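Prulberg adds fold-flat cardboard box to its homeware range

For release: July

Homeware supplier Prulberg has announced a new fold-flat cardboard box for small household storage and for sending parcels. The box is called the Rantala. It will go on sale in July through the company's own shop and through independent stockists.

The Rantala is made of plain brown corrugated board and is sold flat. It is put together by hand and needs no tape or glue. When it is no longer wanted, it can be folded down again and kept in a drawer, or put out with the paper and card recycling.

Prulberg has supplied shelf trays, drawer dividers and other small storage goods to shops for 15 years. The company says customers who bought its trays often asked for something with a lid that did not take up room when empty. Work on the Rantala began after a run of such requests from stockists.

"People wanted a box they could put away," said Lakmal Amarasinghe, head of product at Prulberg. "Most of our customers have a cupboard full of old delivery boxes that don't fit anything and don't fold properly. We set out to make a box that goes flat along its own creases and still stands up straight the next time you need it."

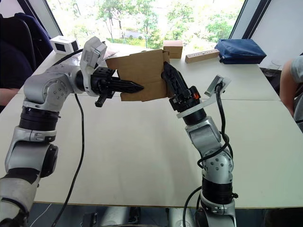
Brown corrugated board with a fold crease across the middle, held above a white table.

The design went through 19 versions before the final pattern was agreed. Early versions used a heavier board, which made a strong box but was hard to crease by hand. A lighter board folded easily but sagged when the box was filled with books. The version going on sale sits between the two.

The order of the folds was also changed along the way. In the first patterns the base had to be locked before the sides were raised, and people trying it at home tended to do it the other way round. The base of the finished box can be closed at any point. A short set of drawings is printed on the paper band that holds each pack together.

The Rantala comes in three sizes. The small box is meant for letters, cables and sewing things. The medium will take paperbacks or children's crayons and paper, and the large is intended for jumpers, shoes or a parcel for the post. All three have the same style of lid.

Boxes are sold in packs of 7, all one size. Mixed packs are not planned at launch, though Prulberg says it will look at them if stockists ask.

The company tried the boxes with 774 customers, who were each sent a pack and a short form to fill in. The most common request was for a plain outside that could be written on, so the printed pattern on the earlier samples was dropped. Several people also asked for a wider flap on the large box, and this has been done.

"I was fond of the printed one and I argued for it," said Jarmo Nurmi, who drew up the folding pattern. "But people want to write 'Christmas lights' on the side in marker pen, and you can't read that over a pattern. The wider flap was a fair point too. It gives you something to get hold of when you are opening the box out."

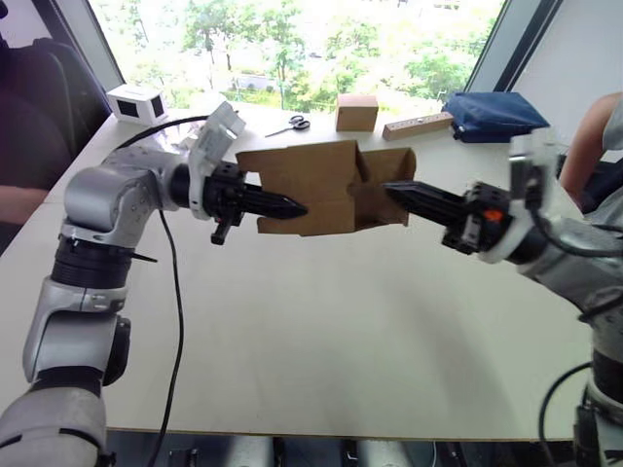
Care and storage

The Rantala should be kept dry. It is not suitable for garages, sheds or other damp places, and should not be used for loose food. Boxes that have been folded and unfolded many times may become soft along the creases, and Prulberg advises using these for lighter items.

Flat boxes are best stored on their side or under something heavy, such as a stack of magazines, which helps the board stay level.

Availability

Stockists can place orders with the Prulberg trade desk, which is open from 9am to 5pm. Sample packs in all three sizes are available to shops on request. Display stands are supplied with larger opening orders.

About Prulberg

Prulberg designs and supplies storage goods for the home, including shelf trays, drawer dividers and boxes. Its products are sold by independent homeware and stationery shops.

ENDS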